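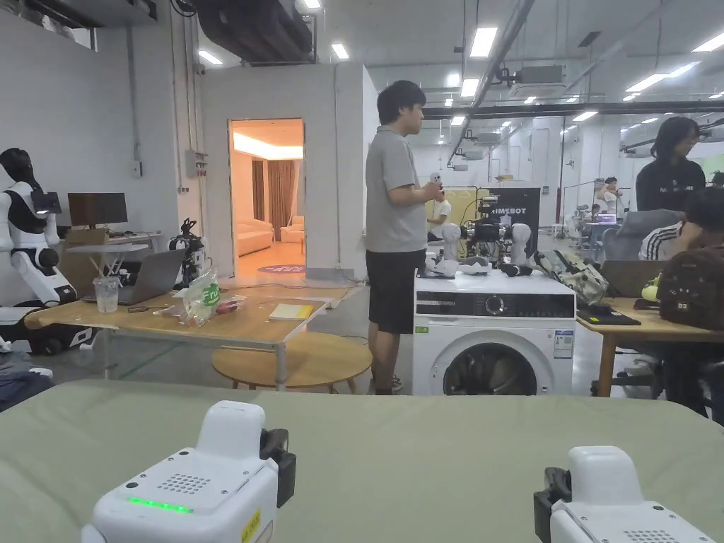

Last updated: December
Reading time: 3 min

Rosângela Cavalcanti did not believe in folding. She believed in washing, within reason, and in hanging things up if there was a hook going, but folding had always struck her as something people did so other people would see the pile.

"It's a shirt," she said. "It goes in a drawer. The drawer's shut."

Pauline Dobson smoothed the mat with the flat of her hand and didn't answer. She had been at Marby long enough to have outlasted two managers and a colour scheme, and she'd heard every argument against folding there was. Most of them had come from her own sons.

"Trulmont want it done in thirds," she said. "Sleeves in, then thirds."

"Who's Trulmont when they're at home?"

"They're paying."

Rosângela looked through the doorway at the sofa. The light was better in there. It looked like somebody's grandmother's lounge, down to the brown curtains, and she would have bet her lunch that no grandmother had ever been asked about it. She had sat on that sofa once, at the interview, and been told the work was interesting. That was the word they'd used. Alfie Staniforth had used it twice, leaning forward with his elbows on his knees, and she'd thought then that a job you had to call interesting twice was probably laundry.

It was laundry.

"So I fold it," she said. "Then what happens to it?"

"You shake it out."

"And?"

"And fold it again."

She waited for the rest. Pauline was sorting a basket into lights and darks and seemed to think she'd finished.

"My mother did this for forty years for free," Rosângela said, "and she never once did the same shirt twice in a row on purpose."

"Was she any good?"

"She was terrible. Everything came out like a pillow."

Pauline laughed at that, a short bark, and threw her a blue one. 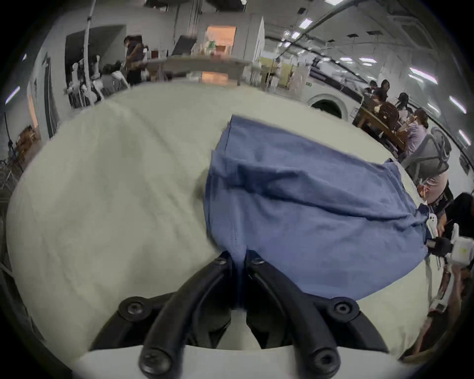
The blue one, before it had any thirds in it.

It would not lie flat. Rosângela got one side straight and the other side wandered off. She tugged the hem and the shoulder came up to meet it. There were 664 folds on the sheet for the month, Pauline told her, as if that were a comfort, and Takumi Yagi had once got through his share before morning tea.

"I don't believe that," said Rosângela.

"Ask him."

"He'd say yes. Anyone would say yes."

Takumi, when asked, said yes. He said the trick was to stop thinking of it as a shirt. You picked a seam you trusted and worked away from it. Rosângela said she had never met a seam she trusted, and he nodded as though this was a common complaint among beginners.

She tried it his way. Then she tried it the way on the card, and then a way of her own that involved rolling, and Pauline unrolled it without a word and handed it back.

At three Fatemeh Golestani came by with tea in a paper cup and stood there blowing on it.

"How's she going?"

"She doesn't hold with it," said Pauline.

"I didn't either," said Fatemeh. "I went home after my first week and did the whole linen cupboard. My husband thought I was leaving him."

Rosângela didn't believe that one either. It had the sound of a story that had been told in that spot before, to whoever was standing where she was standing. But she got the sleeves in. She brought the bottom third up and the top third down over it and pressed out the air, and for a moment there was a neat blue rectangle on the mat, squarer than anything her family had ever owned.

She looked at it with her head on one side.

"Good," said Pauline. "Shake it out."

Rosângela left it where it was a little longer. Then she took it by the shoulders and shook.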